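Section 5. Setting the charge limit on the Brumo home charger

Written for the Skovano wall unit, checked 6/25/24. Storstead's sales sheet says the unit "manages itself." I'd treat that as a sales sheet and set the limit by hand.

1. Turn off the breaker that feeds the unit. The front light going dark is not proof that the power is off. Use a tester.

2. Remove the 2 screws under the cover and swing it down.

3. Find the dial marked LIMIT. Set it to the figure your electrician wrote on the permit, even if the app suggests a higher one.

4. Close the cover, restore power, and wait for a steady green light.

5. Plug in the car and let it charge for an hour. Write down your house meter reading before and after.

CAUTION: Do not open the cover while a car is plugged in.

Note: The app claims a savings of $400 a year. Macarena Benítez, who edits this guide, asked Storstead how they got that number and received a link to the same sales sheet. Compare your own bills before you believe it.

Note: The extended plan costs $1,479 and leaves out the cable, the part most owners will wear out first. Read the exclusions page before signing.

6. If the light blinks amber, turn off the breaker, wait five minutes, and try again. A second amber blink means a service call. Ask for Merle Kingi's desk, and have the serial number ready.
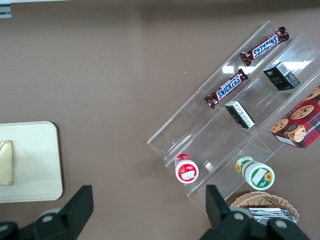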